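Forums > Household > Laundry, Linens & Storage > Packing up white cloths and cords

We use cookies to keep you logged in. Accept | Manage

**druken_flats**
ok so I have 9 big white cloths to fold and put away by Friday plus all the extension cords from the hall. Cloths wrinkle the second I look at them. Tried rolling, tried folding in quarters, tried both. Rolled part comes out smooth, rest is a mess of creases.

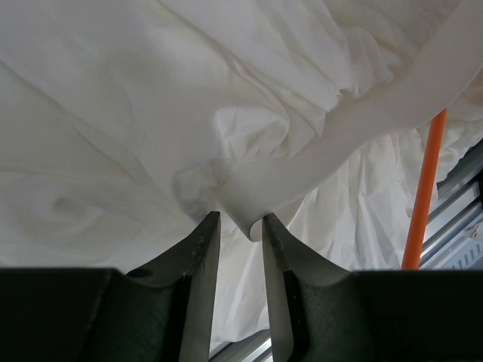
Shelf is narrow so I can't lay them flat. Do I iron first or iron when they come out? And the cords, do they go in the same tote or no. Never done this before, Juwita usually does it

**Juwita Menon**
Iron when they come OUT. I've told you this. Fold long ways, then roll on a tube. I keep 4 tubes behind the Padedberg cabinet, use those first

**stimthorpe_sue**
Disagree, sorry. Iron first, then roll. Creases that sit for 14 weeks set in and you'll be steaming till midnite. Did it the lazy way last February, never again

**Juwita Menon**
Depends on the fabric. Mine drop out with a damp towel and 4 minutes of steam

**druken_flats**
great, two answers lol. Going with tubes, no iron. What about cords?? The orange one fights me, want to wrap it elbow to hand and be done
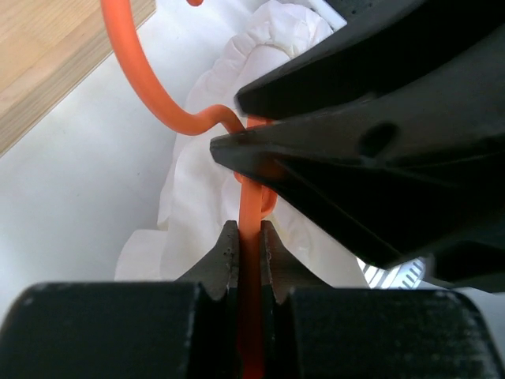
**Lavanya Kamath**
Please don't do elbow wrap, it twists the cord and you get kinks. Over-under, big loose loops, velcro tie. And no tight bends near the plug end. Seperate tote from the cloths too, cords pick up grime off the floor and it WILL end up on white fabric

**stimthorpe_sue**
Elbow wrap is fine for a short one. Been doing it for years

**Lavanya Kamath**
Short, maybe. Not a long one

**druken_flats**
ok separate tote. Wiping cords down first, then loops. Off to find the tubes

Recent in Laundry, Linens & Storage
- Manurung steamer leaking from the bottom?
- Best tote for a damp basement
- Yellow spots on stored napkins
- Labeling bins, tape or tags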